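Re: Levelling compound over painted concrete, Lesden unit

Trutovcombe
Slab is 329 sq ft, old grey floor paint, sound in most places. Data sheet says prime and pour. Does anyone still grind first?

nallodow_k
Grind. Primer bonds to the paint, and the paint bonds to whatever it likes. Pull test a few spots before you decide.

Ansah
Disagree. I poured 10 mm over two-part epoxy paint in April, scuffed with 40 grit and primed. No hollow spots so far.

nallodow_k
Epoxy, yes. Single-pack paint softens under a wet screed. Which is his?

Trutovcombe
Single-pack, I think. The tin has gone.

Ansah
Then rub it with xylene. If it comes off on the rag, grind it.

Trutovcombe
Will do. Hire shop wants 179 for the grinder and vac over a weekend.

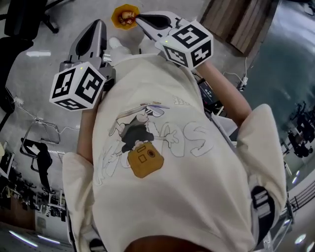 Other room, pale grey floor, orange hexagon on it.

nallodow_k
Fine for colour. Says nothing about bond. Check moisture as well before you pour.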